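Stäbchen sortieren

Seit August wohne ich in der neuen Wohnung in Korkmont, und eine Schublade in der Küche habe ich die ganze Zeit nicht richtig aufgemacht. Man kennt das vielleicht: Sie geht nur bis zur Hälfte auf, dann klemmt etwas. Bei mir waren es die Essstäbchen. Sie lagen quer, zwischen Schneebesen und Teesieb, und jedes Mal habe ich die Schublade wieder zugeschoben und gedacht, morgen.

Gestern Abend habe ich mir einen Tee gemacht und alles herausgenommen. Die Regel war einfach: Was ein Paar ist, darf bleiben. Was allein ist, muss sich erklären.

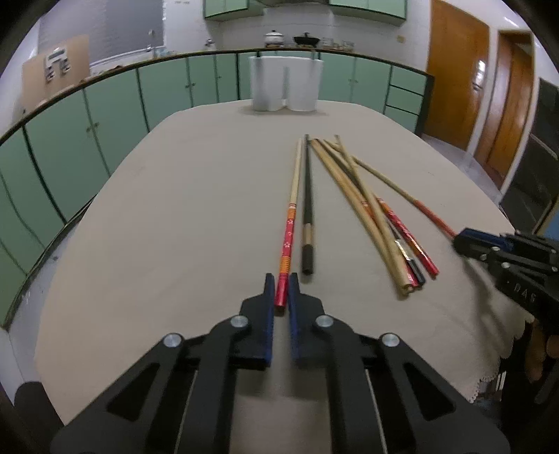
Zum Sortieren nehme ich lieber den ovalen Tisch als die Arbeitsplatte. In der Küche ist das Licht schlecht, und auf der dunklen Platte sehe ich schwarze Stäbchen fast nicht. Auf der hellen Tischdecke mit dem gebogten Rand geht es viel besser. Ich lege alles in eine Richtung, die dünnen Spitzen von mir weg, dann erkennt man schneller, was zusammengehört. Das rot-orange Stäbchen mit den kleinen weißen Blumen mag ich am liebsten. Ich habe es aus einem Laden in Hultent, der 1000 Sorten Tee verkauft und in einer Ecke auch ein wenig Geschirr. Wo sein Partner geblieben ist, weiß ich nicht. Ich habe hinter der Schublade gesucht und sogar im Umzugskarton mit den Handtüchern.

Die dicken aus hellem Holz sind meine Stäbchen zum Kochen. Mit ihnen wende ich Gemüse in der Pfanne, und für Nudeln sind sie auch gut. Zum Essen nehme ich sie nicht gern, sie sind mir zu grob. Eines mit goldenem Streifen stammt noch aus meiner Zeit in Gurton – damals habe ich fast jeden Abend Reis gegessen, weil die Küche nur eine Kochplatte hatte.

Jetzt liegen die Stäbchen in einem flachen Kasten von Rätsep, ganz vorne in der Schublade. Sie geht wieder auf bis zum Ende. Das Teesieb hat einen Haken an der Wand bekommen, und für den Schneebesen suche ich noch einen Platz.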